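Section 4. Before You Plug In Kitchen and Laundry Appliances

Lamoser Wall Timer, set-up guide for the household
Text revised 23/03/2023 by Marianna Krawczyk

This section explains how to choose the appliance, how to place it, and how to connect it to the timer. Please read all the steps first, then begin. If your timer is already mounted on the wall, you can start from step 2.

4.1 Choosing the place

1. Find a wall outlet with a ground contact. The timer must hang straight, with the display at the top and the socket at the bottom.

2. Put the appliance on a firm and level surface. Leave free space behind it, as written in the manual of the appliance.
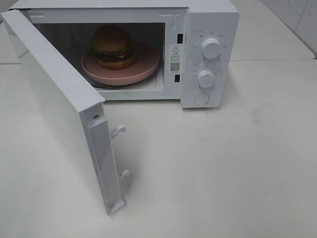

3. The cord must reach the timer without being stretched. Do not use an extension cord between the timer and the appliance, also not for a short time. When you measure the distance, think of the doors too. A microwave with a side-hinged door needs room in front when the door is wide open, and the cord of the timer should not lie where the door passes. If the cord is too short, move the appliance and not the timer.

CAUTION: Do not mount the timer above a stove or a sink. Steam can enter the housing.

4.2 Setting the clock

4. Hold the SET key for 5 seconds until the hour blinks.

5. Choose the hour with the plus and minus keys. Press SET, then choose the minutes in the same way.

6. Press SET again. The clock is now running. If you press no key for 8 seconds, the timer leaves the menu and keeps the old time, and you have to begin again from step 4.

Note: Daylight saving time is not changed by itself. You must do it by hand.

4.3 Making a program

7. Press PROG. The display shows P1. You can store four programs, and each one has an ON time and an OFF time.

8. Set the ON time, press PROG, set the OFF time, press PROG.

9. Check the program with the minus key before you connect anything. Most calls to our service desk come from an ON time that was stored in the evening by mistake.

10. Plug the appliance into the timer. Countertop models with electronic keys usually forget their clock when the power is cut, so for these we advise to use only the OFF function.

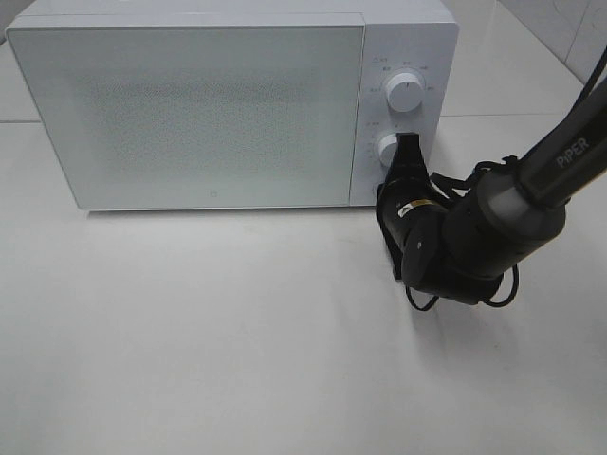 4.4 Large appliances

11. Look for the rating plate of the appliance and compare it with the label on the side of the timer. If the value on the plate is higher, do not connect it.

12. Never start a heating appliance by timer when you are not at home.

13. After the first full program, touch the plug of the timer. It may be a little warm. If it is hot, unplug it and call us.

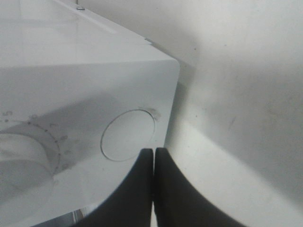 4.5 If something does not work

Display is empty: press the reset hole with a thin pin. All programs will be erased.

Display shows E4: the load is too high. Unplug the appliance and wait until the code is gone.

For other questions, write to Konrad Sikora at the Lamoser service desk and give the number 157, printed on the first page of this guide.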